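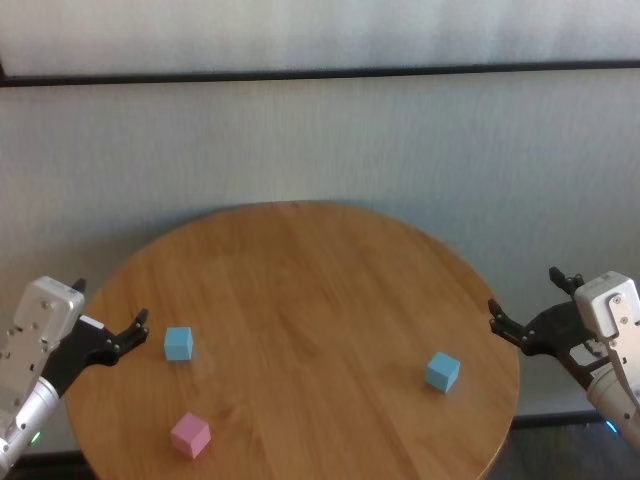
Section 6: When a gripper stops short (fault 59)

I hit this one more than any other fault while setting up Tinora, so don't panic when it shows up. One arm heads for a block, stops partway and the Plidis console prints "59 close timeout". The other arm may keep going for a second or two!

CAUTION: Hit the stop button before you reach over the table. A timed-out finger can still snap shut. I got a pinched thumb out of it in May.

1. Press stop and wait for the console to say HELD.

2. Open both grippers from the jog menu (the left one first, it's slower).

3. Check the finger screws for play. Snug is fine, don't crank them.

4. Set the close limit back to 300. Mine had crept up to 368 after an update, and I lost a whole evening to that.

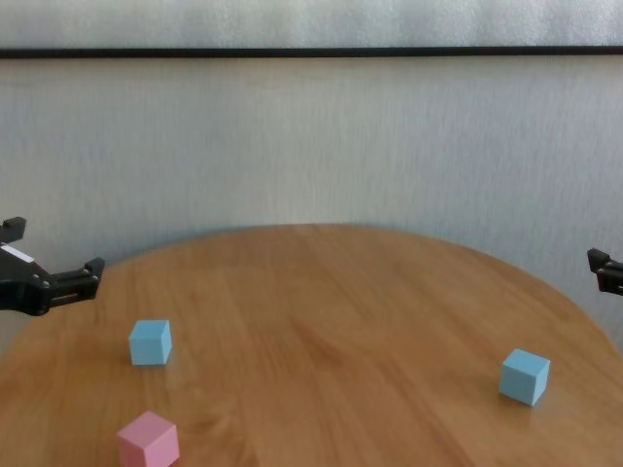
5. Now set up the retry. Keep it simple and use small, light stuff you don't mind getting squashed. Foam cubes are great, and I like them well apart, two blue and one pink, with the middle of the table left clear so the arms have somewhere to go. Both grippers should be out over the rim before you press resume.

6. Run one slow pick per arm. If 59 comes back on the same side, swap the finger cable and start over at step 1.

Note: fault 44 looks almost the same on the console but it's a wrist problem. Go to Section 7 for that one.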